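Search this site Enter keywords Go

Getting the Dose Right: Ffion Howells on Cleaning Products and Septic Tanks

Last updated 3 May 2022

Ffion Howells has inspected household septic systems for most of her working life, first for a contractor in Skilau and now on her own account in the hill parishes above Skesness. Her records cover 1,270 tanks. She is most often asked which cleaning products a system can tolerate, and she regards the question as badly framed.

"People want a list of good brands and bad brands," she says. "I can't give them one. A tank responds to the amount of a substance that arrives, how fast it arrives and how much water comes with it. The name on the label is a long way down."

The tank does two jobs. It holds wastewater still long enough for solids to settle and grease to rise, and it keeps a population of anaerobic bacteria that slowly digests part of what has settled. The clarified liquid in the middle passes through an outlet tee to the drain field, where soil organisms finish the treatment. Cleaning products can interfere at each stage, and the three kinds of interference tend to be confused.

The first is direct toxicity. Chlorine bleach and quaternary ammonium disinfectants kill bacteria, and a large enough slug will depress activity in the tank. Howells considers this risk real but overstated for ordinary use. A capful of bleach in a laundry load is diluted and largely used up before it gets through the inlet. Several bottles poured down a basin in one afternoon are a different matter.

"The worst I've measured was a holiday let near Durnar," she says. "They were disinfecting every surface between guests, twice a week, all season. The sludge had hardly digested at all. The tank was 900 gallons and it needed pumping after 14 months."

The second kind is physical. Surfactants, the active part of any detergent, keep grease suspended in water. That is their purpose in a sink. In a tank, too much surfactant holds fat in the middle layer, which is the layer that leaves. It then cools and deposits in the distribution pipes.

Howells takes a sample from the outlet side at every visit and lets it stand in a glass cylinder. A healthy sample separates cleanly. One overloaded with detergent stays cloudy and carries a persistent foam. She does not claim the test is precise, and she sends a second sample to a laboratory when the first looks wrong.

The third kind of interference is hydraulic, and she thinks it causes more failures than the other two together. Powdered laundry products with a high filler content are part of it, because the filler settles and takes up volume. The larger part is the water used for rinsing. A household that runs five laundry loads on one day can push 300 gallons through the tank in a few hours, and solids leave before they have had time to settle.

"Spread the laundry out," she says. "I've been saying it for years. It costs nothing and it does more than any change of product."

On dosing, her advice is specific. Manufacturers' marks on caps assume hard water and heavy soil. Much of the district has soft water, and she suggests starting at half the marked dose and going up only if the result is poor. Dish soap should be put on the sponge and not squeezed into running water. Toilet cleaner should be left to stand and then flushed once.

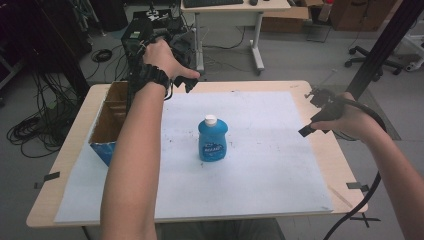
Additives and what they do

Howells is cool on the bacterial additives sold in sachets. She ran a comparison with Priya Dvorak, a water chemist who was then working in Skesness, using pairs of tanks of similar size and occupancy. One tank in each pair was dosed monthly according to the packet. Sludge depth was measured with a core sampler at the start and again after two years.

"There was no difference we could defend," Howells says. "Two pairs favored the additive, one pair went the other way, and the rest were inside the error of the sampler."

Dvorak is more cautious about what this shows. "It was a small set, and all of the systems were in reasonable condition," she says. "You could argue that an additive might help a tank recovering from a disinfectant shock. We didn't test that, so I wouldn't say either way."

Both advise against solvent-based additives. These break up the scum layer, so the pipe runs freely for a time, and the grease is carried to the drain field. Replacing a failed field is the most expensive repair a homeowner is likely to face. Eirlys Yorath, whose field was relaid last year after a previous owner had used a solvent product, paid almost 2,115 a section for the pipe and gravel alone.

Intervals and records

For a four-person household Howells recommends a sludge measurement every year and pumping when sludge and scum together occupy a third of the working depth. She does not favor a fixed interval – two houses on the same lane can differ by a factor of three.

She asks owners to keep a sheet inside the lid of the control box or in a kitchen drawer. It should show the date of each pumping, the measured depths, the number of people in the house and any major change in products. Few do it without being reminded. Where a sheet exists, she can usually find the cause of a problem before lifting the cover.

Effluent filters should be rinsed with a hose at the same visit, with the rinse water directed back into the inlet side. Gloves and eye protection are required. No one should lean into an open tank or work over one alone, whatever the weather.

Asked what she uses at home, Howells says she buys whatever liquid is on the shelf, provided it is free of phosphate and not sold as antibacterial. Her own tank was last pumped six years ago. She measured it again in the spring and left it alone.

Related items
Reading a percolation test
Nia Ruddock on reed beds for small sites
Soft water and laundry: dosing by weight
When to replace an outlet tee
The Edwards sludge sampler: notes on use
Garbage disposals and tank volume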